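Weekend Overnight Host and Board Operator, Voltley Community Radio

We're a small station in Willholm with a signal that reaches farther than you'd expect, and we're looking for a warm, curious person to take over our overnight music and talk show starting in September. You'd be on the air from midnight until 6 a.m., running your own board, reading the weather, and keeping company with the bakers, nurses and truck drivers who make up most of our callers (they are lovely, and they will want to talk about their dogs).

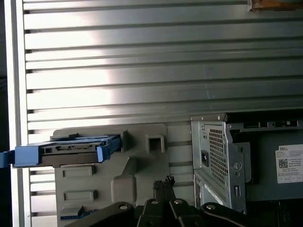 Griet Lambrechts wrote in after our last on-air notice to say that she'd happily listen to a beginner, as long as the beginner picks up the phone when it rings. We feel the same way! Experience is nice to have, but we'll train you on everything, including the Saturday call-in hour and the old jingle library, which runs to 742 cuts and badly needs somebody to love it.

The pay is $2780 a month, with parking behind the Boateng Building and all the coffee you can stand.
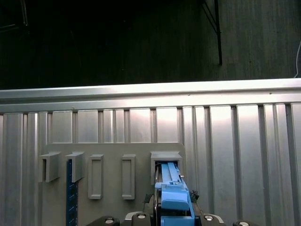
Fidel Villalba says the best overnight shows he ever heard had long, easy pauses in them, so please don't feel you have to shout on your demo. Send us ten minutes of yourself talking between records, plus a short letter about what you listen to and why, to the Plukell Street office. A phone recording is fine.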